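水曜 セル2 整備メモ(手首カメラ/グリッパ)

朝イチ。昨日の夕方からグリッパの開閉が渋い、とMelatiから引き継ぎ。開き側で止まる位置が毎回ちょっとずつ違う。原点復帰を2回かけても同じ。Rostyslavは減速機を疑ってたが、まず手前から順に見る。

やったこと
・電源落としてケーブル確認。手首のコネクタ、ロックが半掛かり。差し直し。
・指の取付ネジ増し締め。左の根元1本がゆるんでた。ネジロック塗り直し。
・リニアガイド清掃、グリス少々。古いグリスが黒い。前回の記録なし(書いといてほしい…)
・指の表面をエタノールで拭き。細かい白い点が残るけど放置で。

全開にして手首カメラの絵を確認。左右の指の映り方が揃ってるかどうかだけ見る。

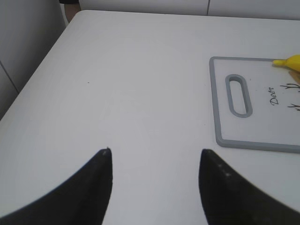

全開時のエンコーダ値 943。これを基準にする。開閉9回くり返して、ずれは許容内。コネクタかネジか、どっちが効いたのかは切り分けできてない。同時にやったのが失敗。次は一個ずつ。

手首カメラのキャリブはまだ触ってない。指を外してないので、たぶんそのままでいけるはず。Daleに一応聞く。

昼、ワークを使った確認へ。バナナとDeerのまな板、黒い包丁スタンド。まな板は取っ手穴が左、バナナは鹿の顔の上。毎回この置き方に戻すこと。スタンドの位置がずれるとアプローチで指の外側が当たるので、テープで位置決めしたいがまだやってない。速度は半分に落とした。
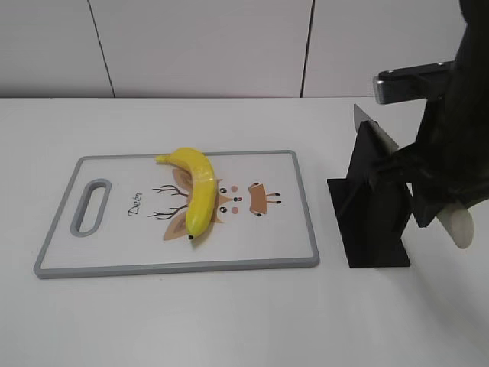 把持力の設定はいじらず。スタンド側に寄るときの手首の角度、もう少し寝かせた方が楽そう。ティーチング点の9番だけ修正して別名で保存。元のも消さないで残してある。

あと固定カメラの方、右手前に腕の影が落ちる。照明の向きを変えるかどうかはMilagrosと相談。今の明るさで認識に問題なければそのまま行く。

未完
・指パッドの予備、在庫の棚に見当たらず。Aravenaに見積り依頼
・ケーブルの固定。結束バンドの位置が悪く、手首を回すとコネクタが引っぱられる気がする。半掛かりの原因これかも
・グリス交換の周期をきめる。とりあえず月一で仮置き
・点検表に「コネクタのロック確認」を追加。
・ログの保存先、共有フォルダに移す(容量が足りるか要確認)

夕方の人へ:再起動したら原点復帰のあと必ず全開にして943を確認してくださ。ずれてたら動かさずに連絡ください。明日は朝からケーブルの取り回しをやるので、セル2は午前中使えません。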